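4. Setting up the big white box

Okay, so you've got the Dellance shelf up (section 3) and now it's time for the box that goes on the bottom of it. I put this part off for weeks when I did mine and then it took me one evening in December, so don't be like me! These notes are for the Flerker 657, the large open one. If you bought the 407 most of it still works, you'll just skip step 5 and have less room to play with.

Before you start you'll want a soft cloth, dish soap, a pencil, a tape measure and somewhere to pile things (I used the bed, which was a mistake around 10 p.m.).

1. Peel off every sticker. Go slow on the one underneath, it likes to tear and leave that gummy stripe. A little cooking oil on a paper towel takes care of it.

2. Wash the inside with warm water and a drop of dish soap. Wipe, rinse, wipe again. Get right down into the corners, that's where the packing dust ends up.

3. Let it air out overnight with nothing in it. Mine smelled like a new shower curtain on the first day and was fine by the next morning.

Caution: no scouring pads and no powder cleanser! The inside is matte and a scrubbed patch will shine forever. Ask me how I know.

4. Measure the opening of the shelf and then measure the box, even if you did this at the store. You want a finger's width free on each side so you can pull the thing out without skinning your knuckles. My shelf opening came out at 491 mm wide, and yes, I measured it twice.

5. Decide on your zones. I do 2, one for the tall stuff at the back and one for everything I grab daily at the front. Mark the line on the outside rim in pencil, very lightly, so you can change your mind (you will).

6. Slide the box in while it's still empty and pull it out again a few times. If it catches, go back to section 3 and check that the shelf is level. It's so much easier to fix now than with a full load of extension cords and paint rollers in there.

Note: I don't line mine. The folks at Workneh in Skirkville sell a nice felt mat and I tried it, but it bunched up every time I dug around for something and the crumbs got under it. If you're storing glass jars, sure, get the mat. Trim it a bit short, so it lies flat.

Check the inside one last time before you load anything. You're looking at the floor and the far corner for leftover soap film or bits of sticker. The pale color is handy for this, gunk has nowhere to hide.

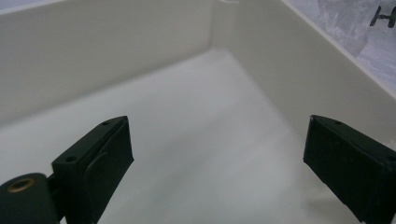
Fig. 4. Inside of the box, looking across the floor toward the far corner.

7. Load the back zone first, heaviest things flat on the floor, then the front. Leave a gap you can get your whole hand into. I know it looks like wasted space but you'll be so glad of it when you drop a screw in there.

8. Slide it home and put the label on the front edge. Labels are in section 5, along with my rant about label makers.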